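Sorting the Play Kitchen: My Report for the Household Objects Unit

My project was supposed to be on packaging. Then I spent an afternoon at my aunt's daycare in Tultport, saw the state of the play kitchen bin, and changed my topic the same night (sorry to my group, who had already picked a cereal box!).

The question I ended up with was pretty simple. When little kids have a big pile of pretend food and dishes, do they put things away better by color or by what the thing is for? My advisor, Mesfin Woldegiorgis, told me to pick one and test it, so of course I tried both.

I started with an inventory, and that ate up most of April. The daycare had 562 loose play items if you include every pea. I pulled out 38 for the test set and left the rest in the closet. I wanted things a four-year-old would know right away, so lots of fruit, a few dishes, and some stuff to cook with. The bins came from Weldu, the discount place by the bus station, and I spent 60 dollars total, mostly on lids that didn't fit.

For the color round, each bin had a painted square on the front. Red was easy. Kids threw the strawberries and the ketchup in together and were very proud of it. Green was a mess, though, because so much of the set is that pale minty green that one girl insisted was white. I had a long talk with her about it and I lost.

For the use round, I drew a picture on each bin: a plate, a pot, an apple. This went faster, except for the ketchup. Half the kids said it was food and the other half said it went with the dishes because it "goes on the plate." I didn't have a rule for that and I should have. The colander also caused an argument. Two boys used it as a hat and wouldn't file it anywhere.

My layout for the table was one big spread with no piles, so you could see everything before you started sorting. I wanted small things inside bigger things too, like a strawberry in a bowl, to find out if kids would take it out or move the whole bowl. Most of them moved the bowl. I thought that was the most interesting part of the whole project and I only have a paragraph on it, because my limit was 2,000 words and I used up way too many on bins.

If I did this over, I'd drop the color round, buy fewer lids, and make a bin just for sauces.

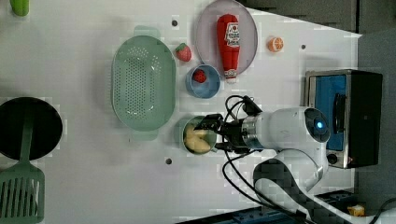
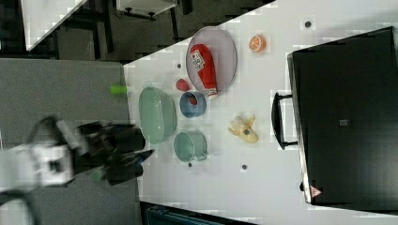 Play food and dishes on the white tabletop, with the ketchup bottle lying across a plate and a strawberry on the table.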